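The jam that wouldn't set

I came home from my aunt's in September with two carrier bags of damsons and the confidence of a man who has watched other people make jam. My aunt has been making it since before I was born and does it while talking on the phone. She gave me the recipe on the back of a seed packet. It said damsons, sugar, water, boil till done.

Till done is doing a lot of work in that sentence.

I should say that I live in a flat in Carkum with a kitchen you could comfortably fit inside a proper kitchen's fridge. The hob has four rings, of which I trust two. I do not own a preserving pan, so I used the big pot I bought years ago for a chilli party that has since been struck from the record. The sugar came from the corner shop, and the man there watched me put the bags on the counter one after another and asked if everything was all right at home.

Damsons, if you have not met one, are plums that bear a grudge. They are small and sour and hang on to their stones. One school of thought says you stone them first. The other says you boil them whole and fish the stones out as they float up. I joined the second school out of laziness and I would like it known that they do not all float up. Some of them wait.

By nine in the evening I had a pot of something purple and very loud. You are meant to test it by putting a spoonful on a cold saucer and pushing it with your finger. If it wrinkles, it's jam. Mine ran off the saucer and into my sleeve. I boiled it again. I tested it again. I ran out of saucers and moved on to side plates, then to the lid of a biscuit tin. At twenty to eleven I turned off the heat, poured the lot into jars and went to bed telling myself it would firm up overnight.

It did not firm up overnight. It didn't firm up by the following night either. What I had was 2 litres of damson syrup and a kitchen floor that made a noise when you walked on it.

I rang Declan Hegarty, who knows about this sort of thing, having once come second for marmalade at the Woreck show and never fully recovered. He asked what sugar I'd used. He asked how ripe the fruit was. He asked whether I'd got it to a rolling boil, and I said it had certainly been moving. There was a long silence, the kind you get from garages.

His view was that I had been too timid with the heat and had far too much in the pot. Split it into smaller batches, he said, squeeze a lemon into each, and boil it properly this time. He also said to buy a thermometer. I said my aunt doesn't use a thermometer. He said I was not my aunt.

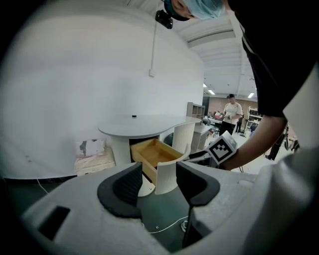
So I bought the thermometer. It cost less than the sugar, which still annoys me, and it clips on to the side of the pot and steams up so that you have to guess the number anyway. I emptied all the jars back into the bowl, washed them, put them in the oven again and started from the top with the first batch and half a lemon.

It set. I pushed it with my finger and it wrinkled like an elbow. I may have said something out loud. The second batch set as well, and the third set so hard that I have been cutting it into squares and calling it a cheese, a real thing people serve with cold meat and charge you for.

The finished jam is dark, sharp and rather good on toast, provided you chew with care. I found a stone in it at breakfast and my sister found one with a filling. I took a jar to my aunt, who held it up to the window, tipped it sideways, watched it not move and asked if I'd used a thermometer.

She's got quinces coming next month. I've told her I'm away.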